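Quilt and blanket swap returns in February

The bedding swap at Kirkis Hall is coming back, and the sign-up sheet opens on July 15, 2024. We know that's early. Last winter the tables were spoken for well before most members had looked through their closets, and several people asked for more notice.

The rules are mostly the same. You may bring up to 12 pieces. Quilts, coverlets, blankets, pillowcases and flat sheets are all fine. Fitted sheets are not, since they were the one thing left over in quantity last time and we had to pay to have them hauled away. Everything should be washed and dried before it comes in, with no fabric softener or scented beads if you can help it. Some of our members react badly to them.

For each piece you bring you get a paper ticket, and each ticket is good for one piece to take home. Full-size quilts cost two tickets. Sebastião Quintana will be at the door handing them out and checking for loose seams. He will turn away anything with a live tear, but a neat patch is welcome — some of the best things on the tables last year had been patched more than once.
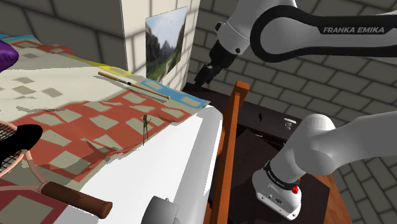
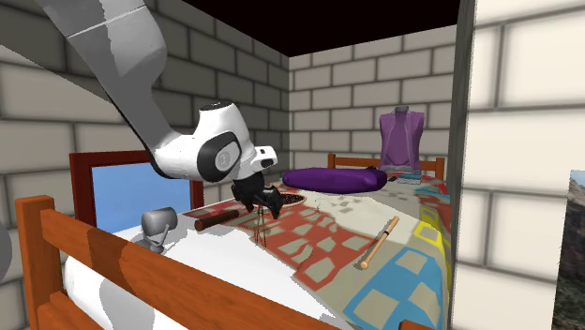
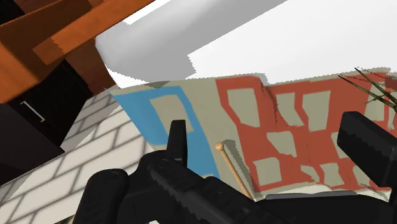 Can I bring a quilt that needs repair?
Bring it to the mending table by the side entrance, where it can be left for the repair group. It won't earn a ticket, but you can ask for it back once it has been fixed.

The mending table is new. It will be run by the Hamusis sewing circle, who meet in the back room at Kirkis and have offered to take in up to 33 pieces. They work by hand and on two machines, so please don't expect a quick turnaround. If you want your piece returned, pin a card to it with your name and phone number. Unmarked pieces will go to the Kisance shelter once they're mended.

A few people asked about storage between now and then. Fold quilts loosely in a cotton sheet or an old pillowcase and refold them along different lines every couple of months. Plastic bags trap damp, and a bare wood shelf can leave brown marks on light fabric. A closet inside the house is better than the attic or the garage.

Parking will be in the Ó Briain lot across the street. The hall's own spaces are for unloading only. Sign-up is at the front desk, and you can leave a note there if you need help carrying.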